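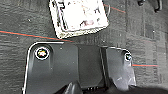

## Flecken aus hellen Sachen rauskriegen – Kurzfassung

Für alles Helle, was im Haushalt so anfällt: Geschirrtücher, Kissenhüllen, Turnbeutel, Polsterkram. Kein Spezialwissen, keine teuren Mittel. Stand Oktober, wird ergänzt, wenn ich dazu komme.

Wer nur schnell was nachschauen will: runter zu den Fleckenarten.

### Was man braucht

- Gallseife (Stück oder flüssig, egal)
- Sauerstoffbleiche, Pulver, ohne Duft wenn möglich
- Zitronensäure, Pulver
- Spülmittel, farblos
- weiche Bürste, alte Zahnbürste geht
- Eimer oder Schüssel
- zwei weiße Lappen. Weiß! Bunte färben ab, hab ich durch.

Chlorbleiche steht absichtlich nicht auf der Liste. Macht Fasern mürbe und manche Kunstfasern gelb. Und nie mit Säure oder anderen Reinigern zusammenkippen, da entsteht giftiges Gas.

### Vorher

1. Etikett lesen. Wolle und Seide: hier aufhören, andere Anleitung suchen.
2. Losen Dreck trocken abbürsten. Erst danach kommt Wasser dran, sonst reibt man alles nur tiefer rein.
3. An einer verdeckten Stelle testen. Innensaum, Rückseite. 5 Minuten einwirken lassen, auswaschen, trocknen lassen, gucken.
4. Metallteile (Ösen, Ringe, Reißverschlüsse) abnehmen, falls das geht. Falls nicht: nicht in der Bleiche liegen lassen. Gibt sonst neue Flecken, und zwar Rost.

### Grundmethode

Passt für das meiste.

1. Stelle mit kaltem Wasser anfeuchten.
2. Gallseife drauf, mit der Bürste sanft einarbeiten. Immer von außen zur Mitte.
3. Einwirken lassen, so lange man Kaffee trinkt.
4. Ausspülen, kalt.
5. Noch was zu sehen? Nochmal. Erst wenn nach dem dritten Mal immer noch was da ist, die Bleiche holen.

Bleiche: Pulver nach Packung in warmem Wasser auflösen, Teil rein, 2 Stunden liegen lassen. Ab und zu bewegen. Handschuhe an. Danach normal waschen.

Und das Gefäß nicht zumachen – die Lösung gast aus, eine verschlossene Flasche kann platzen.

### Nach Fleckenart

**Blut.** Kalt, immer kalt. Warmes Wasser brennt das Eiweiß fest. Frisch reicht oft klares Wasser, alt über Nacht in kaltes Salzwasser, dann Gallseife.

**Kaffee, Tee.** Grundmethode. Alte Ränder gehen mit Sauerstoffbleiche meistens weg.

**Rotwein.** Tupfen, nicht reiben. Salz kann man sich sparen, bei mir war danach nur ein salziger Fleck da. Sprudel, tupfen, Gallseife.

**Fett, Öl.** Spülmittel pur auf die trockene Stelle. Kein Wasser vorher. Zehn Minuten, dann so warm auswaschen, wie das Etikett erlaubt.

**Rost.** Zitronensäure, ein Teelöffel auf ein Glas kaltes Wasser. Drauftupfen, warten, gut ausspülen. Nicht auf Metall lassen und nciht auf Marmor tropfen.

**Stockflecken.** Schwierig. Sauerstoffbleiche, danach draußen in der Sonne trocknen. Riecht es danach immer noch muffig, weg damit. Bei Schimmel im Innern von Polstern gar nicht erst anfangen.

**Ruß.** Trocken absaugen, Düse knapp drüber halten. Nicht wischen!! Danach Spülmittel.

**Kugelschreiber.** Etwas Alkohol auf den Lappen, tupfen, Lappen oft wenden. Filzstift klappt damit nur manchmal.

**Unbekannt.** Reihenfolge: kaltes Wasser, Gallseife, Spülmittel, Bleiche. Zwischen den Schritten gut spülen und die Mittel nie mischen.

### Dicke und gefütterte Sachen

Eigenes Thema, weil die Füllung Wasser zieht und der Dreck von innen wieder hochkommt. Typisch: sieht nass sauber aus, am nächsten Morgen ist ein gelber Rand da.

- Wenig Wasser nehmen. Lieber Schaum als Brühe.
- Nach dem Reinigen mit einem trockenen Handtuch ausdrücken, nicht wringen.
- Flach trocknen, nach ein paar Stunden umdrehen.
- Kommt der Rand trotzdem: ganze Fläche leicht feucht abwischen, bis in die Nähte, wieder trocknen.

Schaumstoff nicht in den Trockner. Dauert draufen an der Luft halt zwei bis 3 Tage, je nach Wetter.

### Häufige Fehler

- Zu früh heiß gewaschen. Fleck fixiert, fast nichts mehr zu machen.
- Trockner, obwohl noch was zu sehen war. Gleiches Problem.
- Zu feste Bürste. Stoff wird rau und grau, das sieht schlimmer aus als vorher.
- Seife nicht richtig ausgespült. Zieht neuen Schmutz an.

### Offen

Grasflecken fehlen noch, Kerzenwachs auch. Wachs vorerst: einfrieren, abbröckeln, Rest mit Löschpapier und Bügeleisen auf kleiner Stufe. Bei Kunstfaser vorsichtig sein mit der Hitze.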